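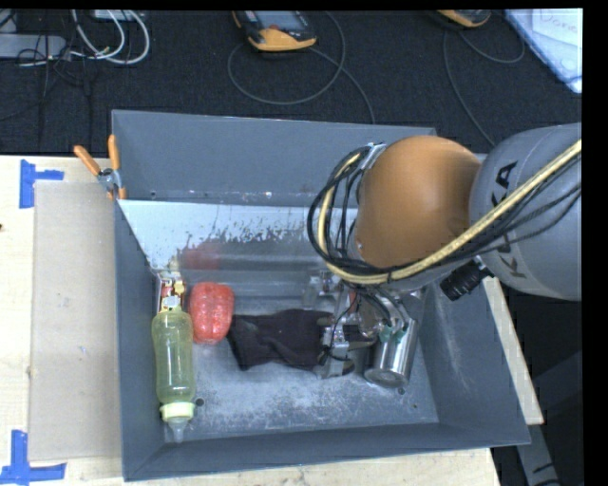 ## Big gray bins as the "everything lands here" spot – who else does this?

**ankica_m**

Okay, I have to gush for a minute. I finally gave up on the hallway basket, the kitchen counter pile AND the shelf by the back door, and swapped all three for one big gray bin on the table. Everything that's out of place goes in during the day. Around 9 pm I empty it and put things where they live. I've kept it up for 17 days now and I can see my table again!!

The mix is my favorite part. A baby bottle, a steel cup or can, a black cloth, a red pepper (or something doing a good impression of one). You get a whole day of the house in one place.

Anybody else doing it this way? I want to hear about sizes, dividers, labels, all of it.

**trukeo_dad**

YES. We've had two of these going since September, one upstairs and one down. Get the biggest one your table can take. Ours is from Sindley and it's deep enough that the kids can toss stuff in from across the room, which they do, constantly.

No dividers, though. I tried the clip-in kind and all they did was trap crumbs.

**PanagiotisK**

I love the energy but I can't get behind food and bottles in with cloths. A baby bottle with the nipple uncovered shouldn't be lying in a bin next to whatever that cloth last wiped. Kitchen stuff gets its own tray at our place and everything else can pile up however it likes.

**ankica_m**

> A baby bottle with the nipple uncovered

Fair! Everything from the kitchen gets washed before it goes back in the cupboard, bottles included, so it hasn't bothered me. But I do like the tray idea. Would you keep it inside the big bin or next to it?

**PanagiotisK**

Next to it. Inside, it gets buried by lunchtime.

**haris.g**

I'm with Ankica on this one. The second you add a tray you have two categories, then somebody asks where the dog leash goes, then you have five. One bin, everything in, wash what needs washing. My sister runs a vacation rental out in Ukstead and she clears the whole place like this after every stay. She says it cut her turnaround way down.

Now, produce I'd pull out right away. A soft pepper at the bottom of a bin is a smell you only want to meet once.

**Dario V**

Smooth walls, people! Whatever you buy, check the inside. My old one was woven and I could never get it clean. The one I have now has slick sides and I just wipe it down with a damp rag – thirty seconds, done.

Also put the soft stuff down first. If I've got a dish towel or a cloth I spread it across the bottom and then the cups don't clang. Makes a huge difference if someone's napping.

**trukeo_dad**

Oh, the cloth on the bottom is smart. Stealing that tonight. Our steel cups sound like a car crash going in.

**haris.g**

Except then the cloth is the last thing out, and it's the thing that needs to go in the laundry soonest. I'd keep an old towel in there full time and leave the real cloths on top.

**Dario V**

I've never once had that be a problem, but sure, an old towel works too.

**ankica_m**

Okay, trying the old towel! And a little tray off to the side for bottles, just for a week, to see if Haris is right about it turning into five trays. One more question for everyone: do you leave the bin on the table all day or put it on the floor? Mine takes up a lot of room and I'm still eating breakfast at the corner.

**trukeo_dad**

Table. On the floor it turns into a toy box in under a minute.

**PanagiotisK**

Table for us too, until dinner. Then it goes on a chair.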